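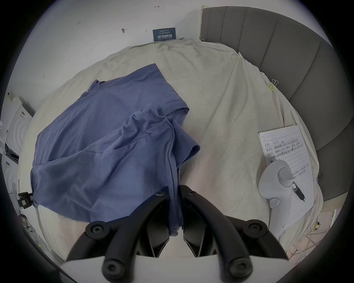

Progress report to the Allby fund, second period
Student project: Warkavura, household gripping
Prepared by Quang Thái

In this period the students worked mainly on clothes. Our first report spoke of cups and boxes, and these are finished. Cloth is more difficult for us, as a T-shirt never lies in the same way twice, and the fingers must take the hem without also taking the sheet under it.

The group recorded 175 attempts on the bed by hand-held gripper. Each student writes the time and a short remark on paper during the work, and Nhung Hà copies the remarks into our table in the evening. 18 attempts were removed because the start time was missing. We have since changed the form, and I believe this fault will not return.

Spending to the end of April is 2,282 from the equipment line. The larger part went to spare fingers and screws. We did not use the travel line.

Two matters are still open. The folding task is behind plan, and we ask to move it to the next period. Also, Giáp has not yet confirmed the room for the open day. I will write again when I have their answer.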